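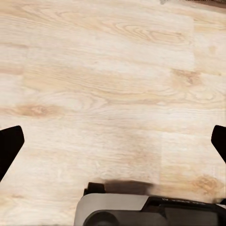
Aux hydraulics drop out when warm, Skjelbred 61 mini excavator

gblomqvist
Machine has just over 2000 hours. Breaker runs fine from a cold start. After 40 minutes the auxiliary circuit loses flow and the breaker slows to a crawl. Boom, stick and travel are normal. Shut down over lunch and it works again until mid-afternoon. Filters and oil were changed in January. No codes on the display.

trackpin
Which oil? If somebody put a thinner grade in for winter, internal leakage goes up once it heats up.

gblomqvist
ISO 46, same as before. The dealer did the change and it is on the invoice.

Ondutum_Dan
Pump is getting tired. Warm oil, worn pistons, low flow. Budget for a reman and stop chasing it.

trackpin
Disagree. The boom and travel run off the same pump. If the pump was down on flow, he would see it in cycle times too. Everything points at the aux valve section or its solenoid.
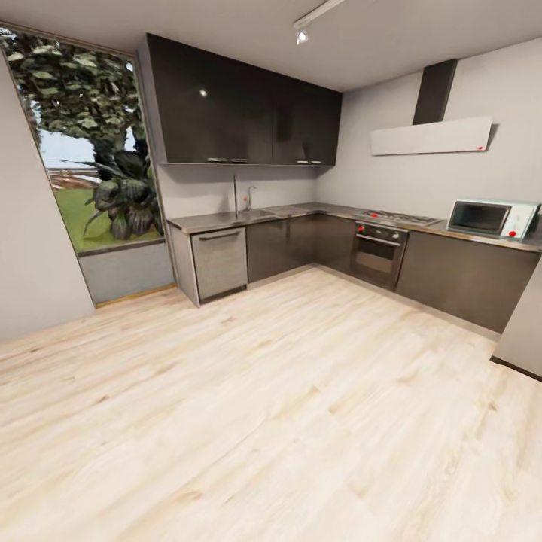

Ondutum_Dan
Not necessarily. A breaker needs steady flow at pressure for minutes at a time. Nobody runs a boom that way. I have seen pumps pass a boom cycle test and fail on a flow meter.

hosecrimp
Before either of those, check the coil. Unplug the aux solenoid cold, measure resistance, write it down. Do it again when the fault shows up. A coil that is breaking down will read differently hot. Takes 3 minutes and costs nothing. Also look at the connector for green pins.

gblomqvist
Will do. Is the aux relief reachable without pulling the floor plate?

hosecrimp
On the older ones, yes. On the later ones you need the plate off. Four bolts and a lot of dirt.

quarryside
Could be the breaker. A Grustalon with a bad seal will bypass into the return line and heat the oil. Have you tried another attachment?
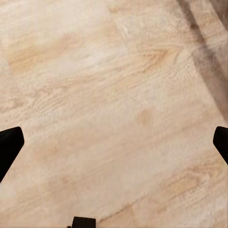
gblomqvist
Ran the auger for an hour this morning. Same drop, so the breaker is cleared. Coil reads within spec cold and open circuit hot. New coil ordered.

trackpin
There you go.

Ondutum_Dan
Fair enough on the coil. I would still put a flow meter on it at those hours.

gblomqvist
Coil is due before the next job. I will rent a meter while the plate is off and post the numbers.

Gunvor Blomqvist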